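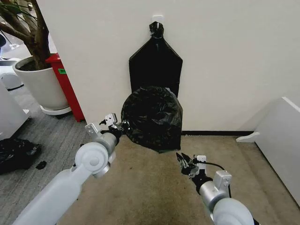 Clubs > Student Projects > Two-Arm Tidy-Up Kit

Ultgate Two-Arm Tidy-Up Kit for Student Clubs

We put this kit together for after-school clubs and college project teams who already have a pair of arms and would like something homey for them to do! Garbage bags are a wonderful first challenge (floppy, shiny, never the same shape twice), and holding a bag open by its edge will keep a team happily arguing for weeks.

In the box you get 102 black bags, adhesive wall hooks, a set of 3 practice bins and the printed Nirum workbook, which starts with gripping one side of a hanging bag and goes on to bringing in the second arm without knocking into the first. The arms and grippers are not included, so please check the fit list before ordering.

The Yatsenko scoring sheets come along too, with a season total of 1,000 points, and they are the same ones teams use at the Skunura club meet in August. Hang the hook on a smooth, clean wall and give it overnight to set before the first practice. Refill bags are sold separately, and if your club is short on funds do write to us, we keep a few opened kits back at a lower price.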